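Thursday, August 1, 2024

Morning, before class

It's already warm out and I've got my second coffee going, so I may as well write this down while the house is quiet. The summer robotics course has one more week in it, and I can't quite believe how fast it has gone! Back in March, when I filled in the form for Teltora, I thought I'd be the oldest one there and the slowest (I was right about the first, and let's leave the second alone). Our project is called Driven, a name we picked in a hurry on the first evening and have been stuck with ever since. We all grumble about it, and I think by now we'd all be sad to see it changed.

The assignment sounds so simple when I tell people at dinner. Two arms, one cube, get them to cooperate. Everything happens in the simulator first, and you would think that would make it easy, with no motors to burn out and no fingers to pinch, but the arms find ways to bump into each other that I'd never have dreamed of. We have up to 300 tries saved on the shared drive and I'm fairly sure a good third of them are mine. I don't mind one bit. I've loved watching even the silly ones.

What we worked on last night was the approach, with both grippers coming to the white cube from different directions, the left one from the side at about the middle of the cube and the other pointing down from above and behind. I kept one moment of it to put in here, because the left fingers are so close to the cube that I caught myself holding my breath over a thing made of numbers.
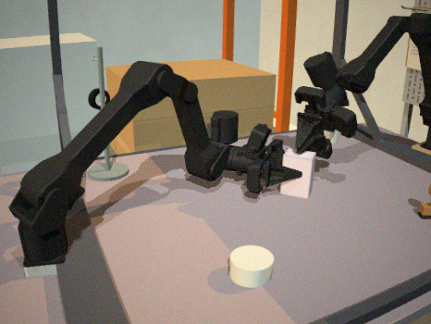
Evening, after class

Home late, shoes off, leftover soup. A good long session, and I want to get it down before it all runs together.

We spent the first hour on timing. My idea had been to let both arms move at once and meet at the cube, and it looked lovely about every fifth run and dreadful in between. In the end we put a wait of 145 steps on the second arm, so the first gets settled before the other comes down, and that helped more than anything I've tried all week. One of the younger students spotted that my gripper was closing too early, too, and was so kind about it that I hardly felt foolish. Run 698 was the best of the night. The cube went up, it stayed level, and there was a little cheer from the back row!

Then of course we tried it again with the cube moved over a bit and the whole thing fell apart. Oh well. That's for next week, along with the write-up, which I keep putting off. I've got one paragraph and a title. I also promised to tidy the script, where I've left notes to myself in capital letters that I'd rather the instructor didn't read.

Must remember to bring the long charger, and to ask whether we can stay past nine on the last evening.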